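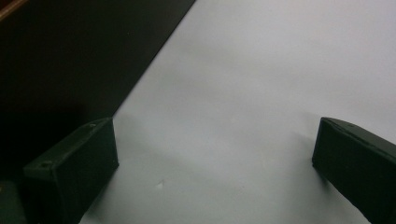 Nondico Household Tasks Project
Progress report to Wikolance, July

Work in this period covered two chores: wiping a tabletop and picking up small flat items. The target agreed at the start of the project was 1000 logged attempts across both. We have 163 for wiping and 137 for picking up, so we are well behind. Most of the lost time went to recalibration after the move to the Matos test kitchen.

Wiping is the more advanced of the two. The controller keeps even pressure on flat, open surfaces and covers them in overlapping passes. It still handles edges poorly and tends to stop short of them. Dried residue is not detected, and one pass is treated the same as another.

Picking up is weaker. Cutlery and bottle caps are manageable when they lie clear of each other. Paper, coins and anything close to the color of the tabletop are often missed. Grip force is set by hand for each item type - a stopgap we want to remove.

Neither chore can be left to the machine without a person present. A shop-floor trial at Ekska, planned for this period, has been put back until edge handling improves.

Next period: finish the edge-following module, replace the fixed force settings, and run 6 longer sessions without manual resets. We request no change to the budget. A revised schedule for the remaining attempts will follow separately.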